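Applies to the Jirov render toolchain, version 2. Last revised March 16, 2022.

## Reducing noise in interior renders

Interior scenes converge slowly. Most of the light reaching a surface has bounced several times, and each bounce adds variance. Raising the sample count fixes this at a high cost in render time, so work through the settings below first.

### 1. Set a baseline

Open the scene and turn off the denoiser. Set samples per pixel to 800 and render a small crop that includes a wall corner and a piece of floor. Save the result as `baseline.exr`. Every later change is compared against this file.

### 2. Check the light sources

Small, bright emitters produce most fireflies. Replace point lights with area lights where the design allows it. If the room is lit through a window, place a portal over the opening with its normal facing inward. A reversed portal gives no error message and no benefit.

### 3. Check the materials

Pure white is the usual fault. A table or wall with an albedo of 1.0 never absorbs light, and paths run until they hit the bounce limit. Keep white surfaces at 0.8 or lower. For black parts, use 0.02 to 0.04 instead of zero, or the shape disappears wherever two parts overlap.

Wood floors need a roughness map. With a single constant value, the planks reflect as one sheet. 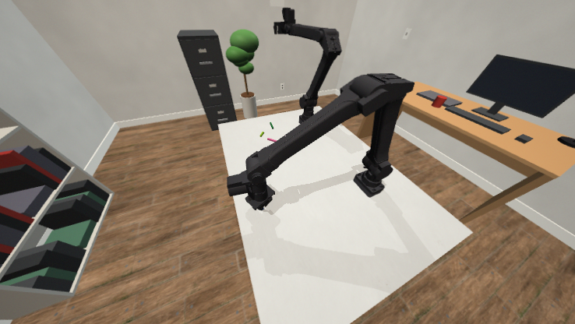
### 4. Limit the bounces

Set diffuse bounces to 13 and compare with the baseline. Lower the value one step at a time until the corners darken, then go back up one step. Glossy bounces can usually stay at 2.

### 5. Clamp indirect light

Clamp indirect samples only. Clamping direct light flattens highlights and changes the exposure of the whole picture. Start high and reduce the value until the isolated bright pixels are gone.

### 6. Final render

Turn the denoiser back on and raise the samples to 1,000. Export the albedo and normal passes with the color pass; the Stesuvach filter reads all three. If fine floor grain comes out smeared, lower the filter strength before adding samples.

Scenes imported from Renaud files store roughness as gloss. Invert the map on import.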